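Notebook, handheld gripper project
10/7/25

Starting this page before I forget everything, because last time I wrote it up two days late and half of it was guesswork. Session was at the flat again, low table in the bedroom, same corner as in May. I like working there more than in the club room (the light from the window is so much better, and you can leave your stuff lying on the floor between goes!).

Plan for today was the soft objects set for our Wodby entry. We have plenty of rigid things already, cups and blocks and so on, and the Besa people keep saying in their feedback that everyone sends in rigid things. So, fuzzy, floppy and crumply it is. Two grippers going at once, one in each hand, and the rule we settled on in May still stands: every episode starts with both jaws open and ends with both jaws open, no exceptions, even if you dropped the thing and feel silly.

First job was the green sheet. I wanted the work surface to be one bright flat color, so the little things stand out from it, and the lime green does that nicely. It won't lie completely flat though. The corners lift, and if you lean a finger on one side the other side comes up and says hello.
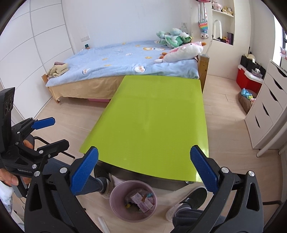
I tried tape under the corners and then gave up on tape, it only made me nervous about pulling the sheet off again at the end. Next time I'd like to leave it under some heavy books overnight. For now the note in the log just says "sheet not flat" and whoever trains on this can decide whether they care. Secretly I think a bit of wobble is good for the data, but I would say that, I'm the one who didn't fix it.

Things I noticed about my own hands, in no real order:

I squeeze way too hard. With the trigger you don't feel much, so I keep going until the thing looks squashed. On the cloth it doesn't matter, on the folded card stands it really does. One of them has a crease in it now that wasn't there when I unpacked it.

My left hand is lazy. It hangs around near the side of the table and waits. When I watched a few episodes back, the left one mostly looked like it was waiting for a bus. If the task says two hands then both of them should have a job, so I rewrote three of the task cards on the spot: left steadies, right picks, and then the other way around.

Also I sit too close. My knees end up under the table and then I can't get the wrist low enough to come in from the side. Scooting the chair back a bit fixed it, and my shoulders were happier too.

Now the pipe-cleaner thing, my favorite object of the day by a long way. It's only bent chenille stems, cream and mint green, and it weighs basically nothing. I expected it to slip straight out. The blue pads have those ridges, and my theory (not tested, don't quote me in the report) is that the fuzz sits into them a little. Whatever the reason, I had much less trouble with it than with the cards. The hard part is letting go nicely. If you open fast, one loop likes to hang on to the pad and the whole thing comes back up with you.

So: open slowly, wait a beat, then lift. I've added that to the task card in capital letters.
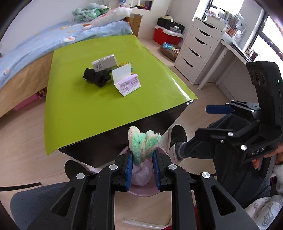 Pipe-cleaner figure in the jaws, second gripper open on the right. Cloth and card stands on the green sheet.

The black cloth was the one I got stuck on. It's a crumpled bundle with a thread hanging off it, and I started out trying to grab it in the middle like everything else. You get a fistful and no idea which bit you've got. Going for a fold near the edge was nicer. I'm tempted to trim the thread, but then the object changes halfway through the set, so I left it alone and wrote it down.

Numbers, for the Grallau sheet: 469 episodes kept, 40 thrown out. Most of the 40 are me starting with a jaw half closed, so that's the rule from the top of this page, broken by the person who wrote it. That brings the project total to 2295. I really thought we'd be further along by now but the pace is picking up, and I'd take fewer clean ones over a big messy pile any day.

Mandagi (the sorting script, for whoever is new and reading this) choked once on a file name with a space in it. Renamed the file, ran it again, fine. Can somebody who is better at this than me please make it complain out loud when that happens? It just skips the episode and looks pleased with itself.

To do before the next one:
flatten the green sheet
new card stand to replace the creased one
copy the rewritten task cards into the shared folder
wipe the blue pads and check them for fuzz
try the pipe-cleaner handover, left to right, slow

Not sure about the handover. I gave it 2 tries right at the end and my arms were done, so those aren't in the count. Want to try it fresh, first thing, before the cloth.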